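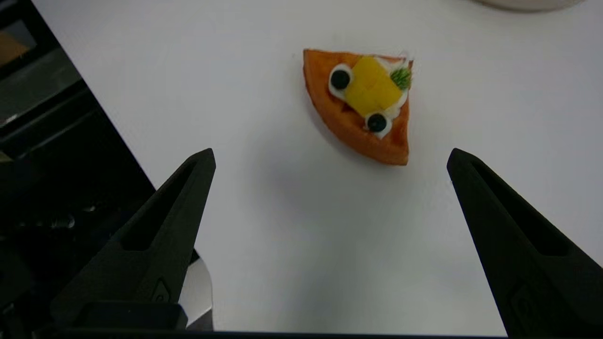 When should I eat before a track meet?
Finish your main meal 3 hours before your first race. For events of 3000 m and up, a small top-up is allowed 90 minutes before the gun. A wedge of waffle with fruit is a suitable size; leave off the layer of cream on race day, as fat slows digestion.

Can I eat between heats?
Yes, if the gap is over 63 minutes. Otherwise take fluids only.

Is food sold at the Fondport track?
No. Bring your own and keep it out of the infield.

Who do I ask about a food allergy at away meets?
Lensa Weldu, team entries desk. Tell her before the May entry deadline.

Contact: Esitholm Track Club office | © Esitholm Track Club | Back to top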